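Bring Back the Parts Page

My favorite piece of writing in our house is the back page of a stand mixer manual. It shows the whole machine pulled apart in mid-air, every washer and spring floating next to its neighbor, each with a little number and an order code. I read it at the kitchen counter while the coffee brews. I've had the mixer for 24 years and I still find things in there!

Manuals used to come with a page like that as a matter of course. Our old Tiedemann sewing machine had one, and so did the fan my mother kept in the hall closet. You looked up the part, wrote the number on a card, mailed the card with a check, and a small padded envelope came back. I did this at age 12 for a pencil sharpener and felt like the chief engineer of something.

Then in August the mixer quit. The motor hummed away happily and the beater just sat there in the dough. I took the top off (six screws, one of them hiding under the badge) and found a gear with three teeth worn down to nubs. Number 31 on the page. I cannot tell you how happy I was to see that it had a name.
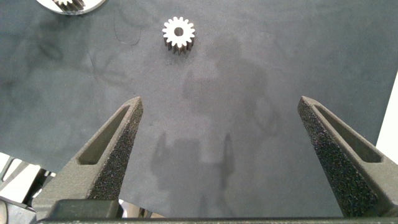 The company that made the mixer was sold long ago, so I called Angus Dow, who fixes vacuums and lamps in a shop behind the Disness bakery. He asked me for the number before he asked for the brand. He had one in a drawer. It cost me 9 dollars, and I was kneading again by suppertime - well, the mixer was, and I was standing there grinning at it.

Compare that with the blender I bought last spring. The booklet runs to 80 pages in a dozen languages and most of it is warnings about putting your hand in. There is no drawing of the inside at all. When the coupling wore out I wrote to the maker and they very politely offered me up to 24 percent off a new blender. I didn't want a new blender. I wanted the little rubber thing!

I know the arguments. Parts take up warehouse space, and some people will put things back together wrong. Fine, some will. I once rebuilt a toaster so that it only worked on its side. But I learned more from that toaster than I did from most of my schooling, and I've been careful with springs ever since.

What I'm asking for is one page. Print the drawing, put the numbers on it, and keep the numbers the same from one model to the next where you can. Even if you stop selling the parts, somebody like Angus will have a drawer. And a kid at the kitchen counter will have something wonderful to read.

Comments (3)

Elsie Baxter
My husband framed the one from his father's lawn mower. It hangs in the den and guests always stop to look at it.

Lakmal Abeysekara
Agree on all of it except keeping numbers the same between models. I worked in a parts department and two nearly identical pieces with one number is a nightmare. Add a letter at the end at least.

Jae-in Wang
Does anyone have the parts page for a Cluto hand mixer, the green one with the long cord? Mine is missing from the booklet and I need the number for the release spring.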